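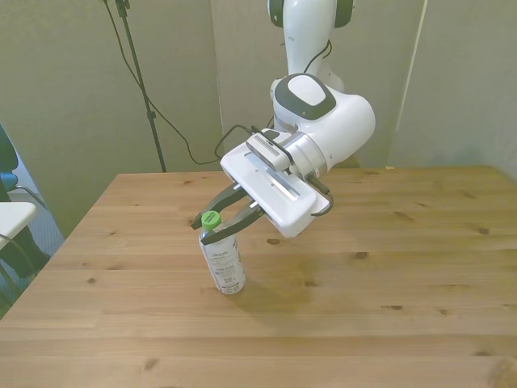 卓上に立てたエアゾール缶

使用済みエアゾール缶、穴開けなしの分別回収へ 7月から127か所で受け入れ

2023年2月10日

廃棄物処理のZarktonは、Drinivton地区の家庭から出る使用済みエアゾール缶について、7月の収集分から排出方法を改めると発表した。これまで住民に求めていた缶の穴開けを取りやめ、中身を使い切った缶をほかの金属類と分けて、専用の回収容器に出す方式とする。回収容器は地区内127か所の集積所に置く。残ガスと残液の抜き取りは、同社が新設する密閉式の前処理設備で一括して行う。

対象は、ヘアスプレー、制汗剤、殺虫剤、消臭剤、塗料、潤滑剤、ほこり除去用のエアダスターなど、家庭で使うエアゾール製品の金属容器。カセットこんろ用の燃料ボンベも同じ容器で受け入れる。消火器、登山用などのねじ込み式ガス容器、炭酸水用の小型ボンベ、工業用の高圧ガス容器は対象外で、従来どおり販売店または専門の引き取り窓口を利用する。事業所から出る缶は、品目が家庭用と同じであっても産業廃棄物の扱いとなり、集積所には出せない。

現行の方式では、住民が屋外の風通しのよい場所で缶に穴を開け、不燃ごみとして出すことになっている。噴射剤に使われる液化石油ガスやジメチルエーテルは可燃性で、空気より重い。液化石油ガスの主成分であるプロパンとブタンはいずれも床面付近に滞留しやすく、室内や流し台で穴を開けた場合、給湯器の種火や冷蔵庫の接点火花でも着火するおそれがある。同社がまとめた前年度の記録では、収集車の荷箱内での発煙・発火と中間処理施設での発火を合わせて21件が登録された。このうちには充電式電池が原因と推定されたものも含まれ、エアゾール缶との内訳は公表していない。

収集車両での発火は、圧縮板が缶をつぶす際に残ガスが放出され、金属同士の接触による火花で着火する経路が主なものとされる。回転板式、圧縮板式のいずれの車両でも起こり得る。新方式ではエアゾール缶の収集に圧縮機構を使わず、平ボディーの車両に回収容器ごと積み込む。車両には荷台の四方を囲う網状のあおりと消火器を備え、雨天時も荷台全体を密閉するシートは使わない。荷台の床面には導電性のマットを敷き、積み下ろし時の静電気を逃がす。

回収容器は樹脂製の折り畳み式で、側面と底面に通気用の開口がある。収集日の早朝に配置し、回収と同時に引き揚げる。前日までに缶を置くことは認めない。容器の満杯線を超えた場合は、集積所に備え付けの予備容器を使う。予備容器も満杯になったときは、次の収集日まで各家庭で保管する。

前処理設備はDrenutaの名称で、Zarktonの既設の選別棟に隣接する別棟に設置する。工程は受け入れ、手選別、金属検知、穿孔、残液回収、ガス処理、圧縮成形の順に並ぶ。穿孔室は窒素で置換し、酸素濃度が設定値を上回ると投入口の二重シャッターが閉じて穿孔針が停止する。設計上の処理能力は1時間に2200缶。缶径の違いには、搬送溝の幅を切り替えて対応する。溝の切り替えには一度ラインを止める必要があり、細径の缶と太径の缶は手選別の段階で別の貯留箱に振り分ける。

缶から抜いた残液は、穿孔室の下部で気液分離器を通し、密閉タンクにためる。残液には溶剤、香料、界面活性剤、殺虫成分、塗料樹脂などが混在するため、成分別の再利用は行わず、許可を持つ焼却施設に引き渡す。ガス側は活性炭の吸着塔を通したあと、触媒式の燃焼装置で酸化処理する。吸着塔は二塔構成で、一方の再生中は他方に切り替える。排気の炭化水素濃度は連続測定とし、測定値は月ごとにまとめて選別棟の掲示板に掲出する。

穿孔後の缶は、磁力選別機で鋼製とアルミニウム製に分け、それぞれ圧縮成形して金属原料として出荷する。噴射ボタン、キャップ、浸漬チューブなどの樹脂部品は、排出時に外せるものだけを外してもらい、缶に残ったものは溶解工程までそのまま送る。バルブを支えるマウンティングカップは缶の胴体と材質が異なる場合があり、アルミ缶に鋼製のカップが付いた製品では、磁力選別で鋼側に混入することがある。Zarktonは試験運転の間に混入の割合を調べ、必要に応じて渦電流選別機を追加するとしている。

同社が住民向けに示した排出の手順は次のとおり。

中身は必ず使い切る。缶を耳元で振り、液の音がしないことを確かめる。
残ガス排出機構(ガス抜きキャップ)の付いた製品は、缶の表示に従い、火気のない屋外で噴射音が消えるまで操作する。
缶に穴を開けない。つぶさない。
外せるキャップは外し、プラスチック類の区分に出す。
袋には入れず、回収容器に缶を直接入れる。
さびや変形で中身を出せない缶は、集積所に出さず、Zarktonの窓口に持ち込む。

残ガス排出機構は、噴射ボタンを押した状態で固定する型、キャップの突起をステムに差し込む型、ボタンの一部を折って向きを変える型など、製品ごとに構造が異なる。使い切る前に操作すると内容物が勢いよく出続け、途中で止められない型もある。中身が残っている段階では使用せず、噴射の勢いが落ちて内容物が出なくなってから操作する。逆さにして使うと噴射剤だけが先に抜け、液が残ることがある。液が残って噴射できなくなった缶も、窓口への持ち込みの対象となる。

持ち込み窓口では、缶の外観と表示を確認したうえで、通気式の保管庫に入れる。保管庫は直射日光を避けた屋外に置き、庫内温度が40度に達する前に散水と強制換気を始める。エアゾール製品の容器には、温度が40度以上となる場所に置かないよう求める注意表示がある。家庭での保管についても、同社は暖房器具の近く、夏季の車内、浴室の給湯設備の脇、窓際の棚を避けるよう案内している。湿気の多い洗面台の下に長く置いた鋼製缶は、底の巻き締め部からさびが進むことがある。

エアゾール製品の充填を手がけるShiraziは、回収方法の変更に合わせ、同社製品のうち家庭向けの品目について外装表示を順次改める。現在は注意書きの末尾にある廃棄方法の欄を、噴射剤の種類の表示の隣に移し、残ガス排出機構の操作図を併記する。操作図は型ごとに共通の図柄とし、文字の大きさも引き上げる。旧表示の在庫品は回収せず、売り切りとする。旧表示の製品にも残ガス排出機構は付いており、排出方法に違いはない。

同社はあわせて、一部の消臭剤と殺虫剤で噴射剤の変更を検討している。候補は圧縮窒素と炭酸ガスで、いずれも不燃性である。液化ガスは容器内で液相と気相が平衡を保つため、内容物が減っても圧力の低下が小さい。圧縮ガスでは使用に伴って内圧が下がり、終盤の噴霧粒径が大きくなる。粒径の変化は空間噴霧用の製品で性能に影響しやすく、同社はバルブの孔径とボタン側の旋回溝の形状を見直して補うとしている。可燃性の溶剤を含む処方では、噴射剤を不燃性に替えても製品としての火気に関する表示はなくならない。切り替えの時期は決まっていない。

従来の方式から新方式への移行期間は設けない。7月の最初の収集日から、不燃ごみに混入したエアゾール缶は収集せず、理由を記した札を付けて集積所に残す。すでに穴を開けた缶は、中身が空であれば新しい回収容器に入れてよい。穴の開いた缶は手選別の段階で取り除き、穿孔工程を通さずに磁力選別へ回す。

収集の頻度は不燃ごみと同じとし、曜日と時間帯は地区ごとの収集日程表に記載する。日程表は6月までに各戸へ配布する。集合住宅では、管理者が専用の置き場を設ける場合に限り、回収容器の常設を認める。常設の条件は、屋根があり壁で密閉されていないこと、車両の排気口や給湯器の給排気口から離れていること、施錠できる扉または囲いがあることの3点で、設置前にZarktonの確認を受ける。地下駐車場と機械室への設置は認めない。

前処理設備は据え付け工事を終えており、今後は空缶を使った搬送試験、水を充填した缶による穿孔試験、実際の使用済み缶による負荷試験の順に進める。負荷試験では、残液の多い缶を連続して投入した場合の分離器の液面変動と、吸着塔の切り替え時の排気濃度を確認する。停電時には穿孔針が引き抜き位置に戻り、窒素の供給は圧力容器から一定時間続く。試験の結果により処理速度を設計値より下げて運用を始める場合も、集積所での受け入れ開始の時期は変えない。

住民の費用負担はない。窓口への持ち込みも無料とし、一度に受け付ける量の上限は別に定める。塗料スプレーなどをまとめて処分する場合は、事前の連絡が必要となる。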